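Tudose Library Service to Lend Refurbished Computers

June 2020

The Tudose Library Service has opened applications for its home computer loan program, which will place refurbished desktop machines with households that have no working computer. Loans run for 7 months and are free of charge to any resident holding a current library card.

The program was approved at the spring meeting of the library board and is paid for from the service's equipment fund. A total of 414 machines have been set aside for the first round. Most were retired from offices and schools in Tudose and neighboring Trukham, and were handed over after their storage drives had been erased.

Repair and testing are carried out under contract by Zemetti, a local electronics firm, at its workshop on Aver Street. Each computer is checked for faults, fitted with replacement parts where needed and supplied with a keyboard, a mouse and a monitor. Machines that cannot be returned to use are kept for parts or sent for recycling.

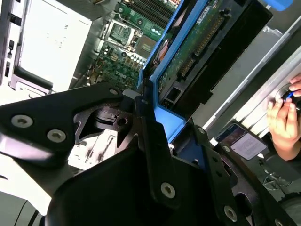 An open desktop computer case with its green motherboard.

Applications may be made by telephone or at the front desk of the Tudose and Trukham branches. Priority will be given to households with school-age children and to residents who are seeking work. Applicants will be told of the outcome in writing, and those who are not offered a machine in the first round will remain on the waiting list without having to apply again.

The library service expects to receive up to 900 applications. Borrowers will be asked to sign a loan agreement and to report any fault within 5 working days. Internet service is not included - residents who need help with the cost of a connection should ask branch staff for the current list of reduced-rate plans.

Businesses with desktop computers to donate may contact the Trukham branch to arrange collection.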